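Monster Workshop Tips: Building and Keeping Creature Costumes at Home

Updated 21st July

If you've been reading along you know I make creature costumes in my spare bedroom, mostly things out of the Pandelano stories (the ones set in Stumport, with the harbor and the long-armed fog people). I get a lot of the same emails, so I'm putting all my tips in one place and I'll keep adding to it as I ruin more things.

Starting the head

Start with a cheap bike helmet or a hard hat liner. I spent my first two years building heads on balloons and they never once sat straight on anybody. With a helmet you get a chin strap for free, and you can glue foam right on top with contact cement. Put the cement on both pieces, wait until it stops feeling sticky, then press. You do not get a second chance! I line up the middle first and work out toward the ears.

Open a window when you do this. I mean it, and wear a proper respirator, not a dust mask.

For the big drooping jaw on a Mackay (the swamp one, with the lantern), cut the jaw as its own piece and hang it from elastic at both sides. When you talk, it moves. I used to hinge mine with door hardware and it weighed so much I had a stiff neck all through June.

Long arms

Everybody wants the arms. Foam pool noodles are fine for the core, but slice them lengthwise and wrap them around a piece of light PVC pipe, and end the pipe at a handle you can grip inside the sleeve. Keep the pipe short of the monster's elbow so the lower part can flop. Floppy is scarier than stiff, at least in a dark hallway.

The hands I make out of garden gloves. Stuff the fingers with rolled felt, stretch them out to whatever length you like, and paint them with liquid latex in thin coats. Thick coats stay gummy on the inside and they'll smell for weeks. If you or whoever wears it has a latex allergy, there are silicone paints that work almost as well (they cost more, sorry).

Choosing fabric

People write to me about fur all the time and I think fur is the hard way to do it. It sheds, it's hot, and you need to cut it from the back with a craft knife so you don't chop the pile. Then you vacuum for the rest of your life.

What I like is upholstery fabric. Look at the remnant bins, because anything with a thick, lumpy weave turns into hide the minute you get some thinned-out paint on it. Brush the paint on, wipe it right back off with a rag, and whatever pattern was in the weave comes up like scales or bark. Test a scrap first. Some of the treated ones won't take paint at all and you'll just be pushing a brown puddle around.
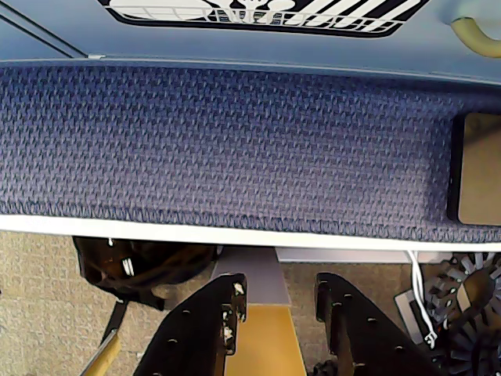
Blue woven fabric with a zigzag pattern

Cut edges on a heavy weave unravel like crazy, so run a line of fabric glue along your chalk mark before you cut, let it dry, and cut through the middle of the glue. It saves hemming, and if you want a ragged cloak you can just skip the glue in a few spots and pull threads out with a fork until it looks properly drowned.

Use an upholstery needle and waxed thread for anything that takes weight. Regular thread popped on me halfway down a flight of stairs, and the whole left shoulder of my fog person went down ahead of me.

Eyes

Clear plastic ornament halves make good eyes. Paint the inside, so the outside stays shiny. I do the pupil first, then the color, then a coat of black or silver behind it all. Hryhorii Stasiv, who draws the maps for Pandelano, told me his creatures never have both eyes pointed the same way, and I've copied him ever since. Try it, it's awful (in a good way).

Don't plan on seeing through the eyes. Put your peephole in the mouth or the neck, covered with black mesh. And get someone to walk with you anywhere there are stairs, curbs or small children.

Cleaning

Foam soaks up sweat, so build every head with a liner you can take out. Mine are old T-shirts with hook-and-loop tape at the corners. They go in with the towels.

For the parts that can't come out, I mix one part cheap vodka with one part water in a spray bottle, mist the inside lightly, and leave it in front of a fan overnight. Keep that stuff well away from candles and space heaters, and don't spray it on your painted side. I took half the face off a Flernden witch that way, and she'd taken me 395 hours. I still have her. She faces the wall.

Latex hands get wiped down with plain water and a drop of dish soap, then dusted with cornstarch once they're dry. If you forget the cornstarch the fingers stick to each other and tear when you pull.

Storing

No attics! Heat wrecks latex and makes hot glue let go. I keep my heads on wig stands in a closet, each one under a pillowcase, and my long arms hang from pants hangers by the shoulder end. Don't fold them. A fold in foam turns into a crease, and then you've got a monster with an extra elbow.

If you have to use bins, pad the inside of the head with tissue paper so the snout doesn't cave in, and leave the lid cracked until you're sure it's bone dry.

Put a label on everything. I have 8 bins that all say "teeth/misc" and I can't recommend it.

Quick fixes for the day of

Pack a little kit: safety pins, gaffer tape in black, super glue, a small flashlight, spare batteries, baby wipes, a straw that bends. The straw is for drinking with the head on and it's the best thing in the bag.

A torn seam on the outside can be closed with safety pins from the inside and nobody will see it in bad light. For a broken tooth, chew-free is best, so I carry a bit of air-dry clay and just roll a new one. It'll hold for an evening.

I take a 20 minute break out of the suit every time I've been in it that long. Set a timer, because you won't notice how hot you're getting until your knees go.

Next up I want to do a section on tails. If you've got a good way of attaching one that doesn't pull your pants down, leave it in the comments.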